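Vekbridge hang on for a draw at Cabrera

August 16, 2018

I got home from Cabrera well after midnight and I still can't decide if I'm happy with a point. Ask me at halftime and I'd have bitten your hand off for it. Ask me with a minute left, when we were up 2-1 and their goalkeeper was jogging forward for a corner, and you'd have heard something different!

Anyway, it finished 2-2, and for anybody who couldn't make the trip, I'll try to get it down while it's fresh.

Cabrera scored first, and it was a bad one to give away. A long throw, two of our defenders going for the same ball, and their number 16 had all the time he wanted to pick his spot. We looked heavy-legged for most of that first half. Pesa was playing on the left again (I've said my piece on that and won't repeat it) and he hardly touched the ball until the break.

Then the coach moved him inside, and wow, what a change. Within nine minutes he'd hit the post, won a free kick on the edge of the box and slipped the pass through for Pranine to make it 1-1. Pranine took it first time with his left foot, low and across the keeper. He's been working on that finish since April and I was so pleased to see it go in during a real game.
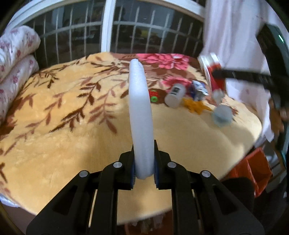 The second goal came in the 81st minute and it was all Pranine again. He chased a back pass that most strikers would leave alone, got a toe to it before the goalkeeper, and walked it into an empty net. The away end went nuts. I lost a shoe on the steps and had to climb over two rows of strangers to get it back, and they were all very nice about it.

So of course we sat back. I don't understand why we do this — we did the same thing at home last spring and got punished then too. Every clearance came straight back at us. The corner that did it was swung in to the near post, somebody flicked it on, and their center half bundled it over the line with his chest. The guy next to me was screaming for handball. I had a decent view and I thought it was a fair goal, sorry.

I caught up with Kristine Lumbao by the gate afterward. She does the club's match reports and she'd filed hers already, so she was in a better mood than I was. "If you'd offered me that when they were all over us, I'd have taken it and gone home early," she said. She also told me Pesa came off with cramp and nothing worse, so he should be fine for the next one.

The attendance was announced as 429, and I'd say our lot made most of the noise, especially once the rain started and the home fans headed under the stand. The coffee is terrible at Cabrera, by the way, but the meat pies are great and they still had some left at full time.

We're home next, and I'd start Pesa in the middle and leave him there. Kickoff is half an hour earlier than usual and the side gate will be closed, so come in by the main road and give yourself time to park.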